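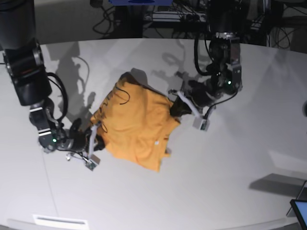 Coltance Publishes Folding Standard for Knit Garments and Opens It to Outside Laundries

GEBRU, February. Coltance, a contract laundry and garment finishing company, today released the first public edition of the Foltorel folding standard, the written procedure its finishing rooms use for T-shirts and other light knits. The document covers table preparation, spreading, smoothing, fold order, finished dimensions and grounds for rejection. Outside laundries, rental services and uniform suppliers may use it without a license fee.

The standard was drawn up after a review of returned orders at the company's Dultden plant. Of 552 returned packs examined, 383 were sent back for fold faults alone, with no stain, tear or sizing error recorded. The most common fault was a crease set diagonally across the body, followed by an uneven hem and a sleeve trapped under the wrong layer.

According to the review, most diagonal creases originate before the first fold is made. A knit shirt that has been in a bin or cart arrives at the table bunched, with the front and back panels displaced against each other. If the operator folds at that point, the displacement is pressed into the pack and remains visible when the customer opens it. The Foltorel standard therefore treats spreading as a separate operation with its own acceptance check, and gives it more space in the text than the folds themselves.

Table and lighting

Section 1 specifies a smooth, matte, light-colored work surface with rounded edges. Dark surfaces are permitted for white garments only. The surface must be wiped at the start of each shift and after any garment that sheds lint. Overhead light should come from at least 2 directions, so that a ridge in the cloth can be told apart from a shadow.

Spreading

Section 2 divides spreading into pick-up, tension and lay-down. The garment is taken at opposite sides, held clear of the surface until loose folds drop out, then drawn out under light tension and laid down starting from the hem. Tension is applied along the side seams where possible. Pulling corner to corner is to be avoided on single jersey, which recovers slowly and will hold a skewed shape through pressing.

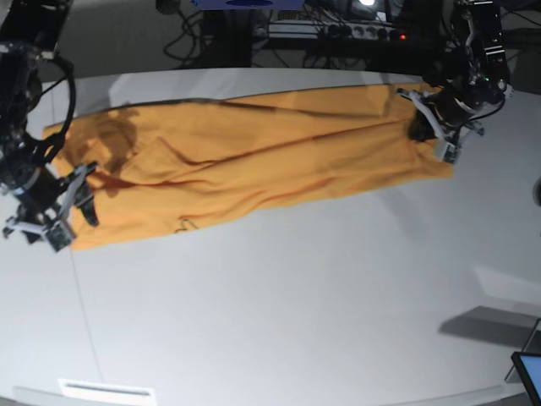 Hemant Malhotra
Technical Editor, Garment Finishing, Coltance

Lengthwise furrows are the expected result when cloth is held at two points only. Orange-yellow fabric stretched between two grips shows the pattern clearly: a long, deep crease running toward one end, shallower folds near the lower edge, and a flatter strip overlapping the main body along the top. Section 2.4 classifies this condition as "tensioned, not spread." A garment in this condition does not pass to folding. It is laid down, released, and taken again closer to the overlapped layer.

Operators are instructed not to increase tension in order to remove a lengthwise furrow. Added tension narrows the cloth and deepens the furrow. The correct action is to widen the hold, or to lay the cloth down and smooth by hand from the center line outward.

Smoothing

Section 3 calls for flat-hand strokes from the center toward each side seam, then from the chest toward the hem. Fingertip pressure is not used on printed areas. Care labels are turned inward before the first fold. Cords, tags and loose threads are to be moved off the face of the garment, as each can leave an impression in a stacked pack.

Acceptance at this stage is by eye. The side seams must lie at the edges, the hem must be straight, and no layer may be doubled anywhere except at the sleeve.

Folding and stacking

Section 4 sets out the fold order for adult short-sleeve shirts: left side to center, sleeve back, right side to center, sleeve back, hem to chest, then final fold to collar. Children's sizes omit the final fold. Long-sleeve garments are covered in Appendix B. Stack height is limited by carton depth, and packs are alternated collar to hem to keep the stack level.

Section 5 lists rejection codes. Existing Coltance codes have been retained, with one addition, F7, for a doubled layer found after folding. Rejected garments go back to the spreading table and are not corrected in the pack.

Scope and exclusions

The first edition applies to cotton and cotton-blend jersey, pique and light interlock. It does not apply to fleece, rib knits, garments with metal fasteners, or items finished on hangers. Woven shirts remain under the company's earlier work instructions.

Availability

The Foltorel standard runs to 142 numbered clauses and is supplied with a single-page wall sheet for use at the table. Both can be requested from the Coltance finishing office in Gebru. Comments on the first edition should quote the clause number and state the fabric type. Changes accepted before the next printing will be issued as correction slips.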